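# Budget pour une cellule à deux bras (manipulation de textile) : quels postes prévoir ?

**bac_a_vis**
2026-01-28

Bonjour,

Je prépare le dossier d'achat d'une cellule de manipulation de vêtements pour un petit atelier de tri et de réemploi textile. L'objectif est l'étalement puis le pliage de chemises et de sweats, sans cadence de production au départ. Deux bras légers de même modèle, montés face à l'opérateur, pinces parallèles, plan de travail fixe.

J'ai deux devis. Celui de Kammont couvre les bras, les pinces et les contrôleurs, sans châssis. Celui de Reststead est un ensemble monté, nettement plus cher, avec un délai de livraison annoncé pour juin. Le poste « accessoires et intégration » est chiffré à 900 € HT dans le premier cas et noyé dans le total dans le second. 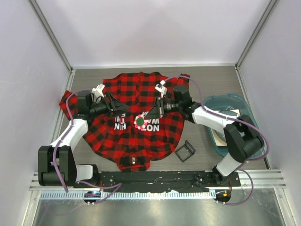
Mon problème porte sur ce poste à 900 €. Il contient une ligne « câblage et visserie » sans détail, et je ne sais pas si elle suffit. Sur une configuration à deux bras comme celle-ci, la gaine violette suit chaque avant-bras jusqu'au poignet, tenue par des colliers, et fait encore une boucle vers la base. Il y a aussi un support blanc sur chaque poignet, une poutre noire entre les deux bases, du profilé rainuré aux extrémités, et l'enceinte. Rien de tout cela n'apparaît sur le devis Kammont.

Mes points précis :

- Faut-il acheter la gaine et les colliers au mètre ou en kit ?
- L'enceinte à parois claires est-elle un vrai besoin ou un confort ?
- Quelle réserve prévoir pour les pièces d'usure la première année ?

Merci d'avance.

---

**profil_rainure_40**

Je traite les points dans un ordre différent, le châssis conditionne le reste.

**Châssis.** Si le devis ne mentionne pas la poutre de montage, considérez qu'elle n'est pas fournie. Les deux bases doivent être fixées sur une seule pièce rigide. Deux équerres indépendantes sur un plateau bois donnent un écart entre bases qui dérive au premier choc, et il faut refaire le calibrage. Demandez à Kammont le plan de perçage des bases avant de commander le profilé. Nous avons fait l'inverse et la poutre est repartie en usinage.

**Gaine.** Au mètre. Les kits sont dimensionnés pour un bras tendu, sans marge. Il faut mesurer bras replié et bras en extension, garder la plus grande longueur, puis ajouter la boucle de base. Les colliers serrés trop près d'une articulation cisaillent la gaine. Laissez le coude libre et fixez sur la partie droite de l'avant-bras. Pour deux bras, j'ai payé 200 € de gaine, colliers et embouts, chute comprise.

**Enceinte.** Elle dépend de la vision. Si vos caméras n'ont pas à distinguer le fond, vous pouvez attendre. Avec des tissus à motifs, je la mettrais dans la première tranche. Un carreau rouge et noir avec un lettrage blanc par-dessus produit déjà beaucoup de contours parasites, inutile d'y ajouter l'atelier en arrière-plan. Des panneaux pâles et mats sur cornières suffisent. Une enceinte ouverte ne vaut pas protection au sens de l'analyse de risques, qui se chiffre à part.

**Pièces d'usure.** Doigts de pince en premier. Sur textile, ils accrochent les fils dès que l'arête est marquée. Comptez 2 jeux de rechange par bras et un câble de poignet d'avance.

Le poste à 900 € me paraît sous-évalué si la poutre et l'enceinte doivent y entrer. Il est correct si l'on se limite à la connectique, aux gaines et aux supports de poignet.

---

**mgl_atelier**

Prenez l'ensemble monté. Le temps passé à assembler n'est jamais compté dans ce genre de comparaison. Chez nous, 21 jours entre la réception des cartons et le premier mouvement coordonné, à une personne. Je n'ai pas d'avis sur les gaines.

---

**quai_nord**

D'accord avec profil_rainure_40 sur la poutre, moins sur l'enceinte. On peut la différer à condition de fixer l'éclairage dès le départ.

Trois lignes manquent à mon avis dans votre tableau :

1. Le plan de travail. Prenez une teinte neutre et un revêtement peu glissant. Un plateau trop lisse laisse filer la chemise quand un seul bras tire.
2. Les bacs. À placer dans la zone atteignable, mais de façon que le coude puisse passer au-dessus du rebord. Vérifiez la hauteur du bac avant achat. Nous avons remplacé toute une série de bacs Budano trop hauts.
3. Le lot de vêtements d'essai. Il s'use, il se lave, il se remplace. Prévoyez du rayé, du carreau, de l'imprimé et des pièces avec des appliqués en relief, qui posent d'autres problèmes de prise qu'un tissu nu.

Pour la comparaison des devis, demandez à Reststead une décomposition par sous-ensemble. Quiroga, qui nous a livré une cellule du même type, l'a fournie sans difficulté, et c'est sur la ligne « support de caméra » que nous avons économisé en imprimant les pièces nous-mêmes.

---

**bac_a_vis**

Merci. J'ai demandé le plan de perçage à Kammont et la décomposition à Reststead. Je sors la poutre et le plan de travail du poste accessoires pour en faire une ligne « châssis », et l'enceinte passe en option chiffrée.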